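Nähroboter mit Aussetzern: Rindoton spricht von „Einzelereignissen“

Der Medizintechnik-Zulieferer Rindoton hat im Juli die Testreihe für seine Assistenzsoftware Trolance unterbrochen. Das Programm soll chirurgische Roboterarme beim Nähen teilweise selbst führen. Nach einer internen Auswertung, die der Redaktion vorliegt, blieben die Arme bei Übungsnähten wiederholt ohne Anforderung stehen, in einigen Fällen mit gespanntem Faden. Patienten waren nicht betroffen, gearbeitet wurde ausschließlich an Übungsmaterial.
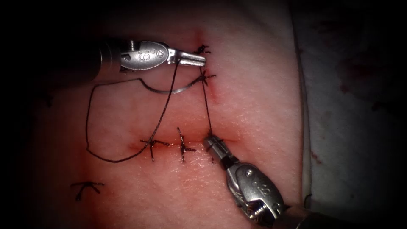 Die Zahlen sind auf den ersten Blick klein. In der Reihe wurden 3.369 Stiche protokolliert, bei 7 davon kam es zu dem Fehler, den Rindoton „Haltekraftverlust mit Nachlauf“ nennt. Gemeint ist: Die Software meldet Stillstand, ein Instrument bewegt sich trotzdem noch ein kleines Stück. In 2 Fällen riss der Faden. Das Unternehmen sieht darin „Einzelereignisse ohne erkennbares Muster“. Wer das Protokoll liest, findet das Muster allerdings recht schnell, denn alle Vorfälle liegen hinter Stich 1.264. Zu diesem Zeitpunkt war laut Änderungsliste eine neue Version der Bewegungssteuerung aufgespielt worden. Auf die Frage, warum danach weitergetestet wurde, antwortete die Pressestelle, man habe „eine belastbare Datenbasis“ schaffen wollen.
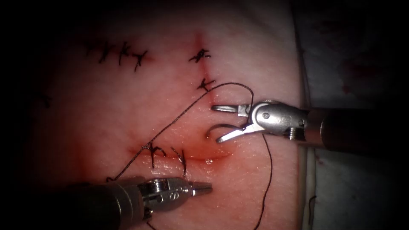

Rindoton verweist außerdem auf die Nothaltfunktion, die jederzeit verfügbar gewesen sei. Das mag stimmen, hilft aber nur begrenzt. Beim Nähen mit zwei Armen hängt vieles an der Lage des Fadens, und der liegt selten ordentlich: Auf dem Übungspolster zieht er sich in hohem Bogen über den senkrechten Schnitt und läuft zur gebogenen Nadel am rechten Instrument, während der untere Schnitt rechts noch offen ist. Bewegt sich in so einer Lage ein Arm nach, muss der Bediener erst erkennen, welcher. Die Anzeige am Bedienplatz unterschied nach Angaben aus dem Protokoll nicht zwischen linkem und rechtem Instrument. Gemeldet wurde lediglich „Arm angehalten“.

Bindu D'Souza, die als unabhängige Gutachterin für Robotersicherheit Einsicht in die Unterlagen hatte, hält die Darstellung des Herstellers für zu bequem. „Ein Stillstand, der keiner ist, gehört in die höchste Fehlerklasse“, sagte sie. „Hier wurde er als Komfortproblem eingetragen.“ Eingestuft hatte Rindoton die Vorfälle tatsächlich in der untersten von vier Kategorien. Eine Korrektur erfolgte erst, nachdem D'Souza nachgefragt hatte.
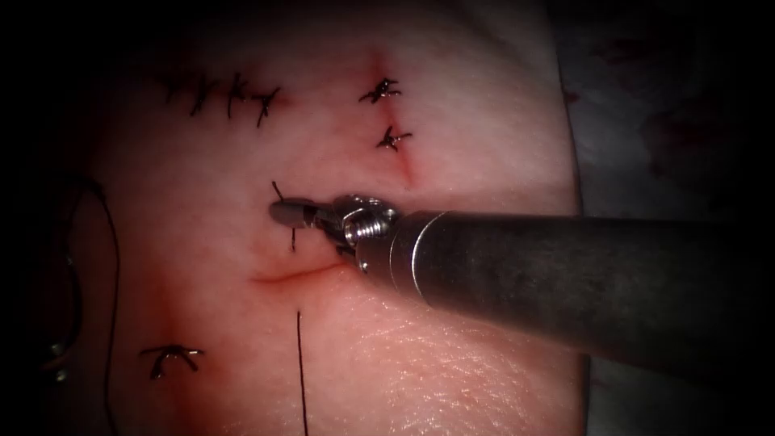
Fadenende im Greifer: Übungsnaht an einem Polster mit hautähnlicher Oberfläche.

Unklar bleibt die Rolle des Zulieferers Parri, von dem die Antriebe stammen. Rindoton deutete zunächst an, die Ursache könne in einem Bauteil liegen. Parri weist das zurück und erklärt, die Antriebe hätten die vorgegebenen Werte eingehalten, die Befehle seien aus der Software gekommen. Beide Firmen berufen sich auf dieselben Logdateien. Veröffentlicht hat sie bisher keine von beiden. Die Klinikgruppe Clodanano, die Trolance an einem ihrer Standorte erproben wollte, hat den Start verschoben und nennt keinen neuen Termin.

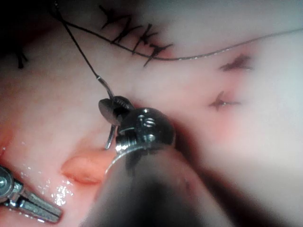
Clodanano, im Juli. In einer knappen Mitteilung an die Beschäftigten schreibt die Klinikgruppe, man warte „die technische Bewertung des Herstellers“ ab. Eine eigene Prüfung ist demnach nicht vorgesehen. Der Betriebsrat hatte eine solche Prüfung verlangt, ebenso Schulungen für den Fall, dass ein Arm nach dem Halt weiterläuft.

Rindoton will die Testreihe nach einem Update wieder aufnehmen. Die neue Version soll die Instrumente am Bedienplatz getrennt anzeigen und nach jedem Halt eine Bestätigung verlangen. Wie viele Stiche ohne Fehler nötig sind, bevor das Problem als behoben gilt, konnte das Unternehmen nicht sagen. Auch die Frage, ob die Vorgängerversion der Steuerung noch auf anderen Geräten läuft, blieb bis Redaktionsschluss um 17 Uhr unbeantwortet.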